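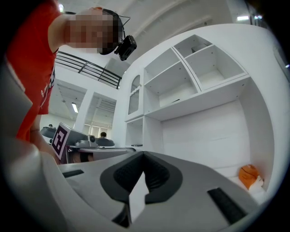

Notes for session 4: collecting demonstrations by hand
2021-12-02

OK, last time we talked about what a policy does with its examples. Today it's where the examples come from, and I promise there's less math in this one.

The short version: you hold the gripper, you do the task, and the camera on the gripper records what the gripper sees. One run from start to finish is an episode. For the Trurden shelf task we want 800 episodes before anyone trains anything. I know that sounds like a lot! It goes faster than you'd think once your wrist stops complaining.

A few things I keep repeating in the lab, so let me put them in writing.

Start every episode with the gripper open and a little back from the shelf. If you start with your fingers already on the object, the model never learns how to get there. I threw out 40 episodes from the Jovard set over exactly this, and yes, they were mine.

Move at a normal pace. People slow way down when they know they're being recorded – then the robot copies that too, and you end up with a policy that creeps.

Vary things. Shift the object, turn it, stand somewhere else, come in from the other side. Do this between episodes, please, never in the middle of one. 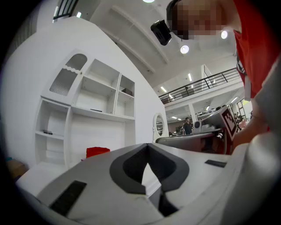 Keep an eye on your own body as well. Your arm and head will get into the wide view when you lean in, and a bit of that is fine (we mask some of it later), but if your elbow is covering the object for half the episode, do it over. The square markers are there for working out positions, so don't nudge one once a batch has begun. If you do bump it, stop, write it down and start a new batch.

Batches are 30 episodes. Take a break after each one – tired hands make sloppy grasps, and the model can't tell sloppy from intended.

What about failed grasps? Ďurica's notes say delete them all. I'm softer on this. If you drop the thing, pick it up again and finish, keep the episode and tag it "recovery". If you drop it and give up, tag it "fail" and we'll leave it out of training. Prorby has a field for both tags, on page 13 of the setup guide.

For next time: record one full batch, watch it back at double speed, and bring me the three episodes you like least. We'll pick up with filtering then, and with the bigger question of how much data is enough, which will probably run into January.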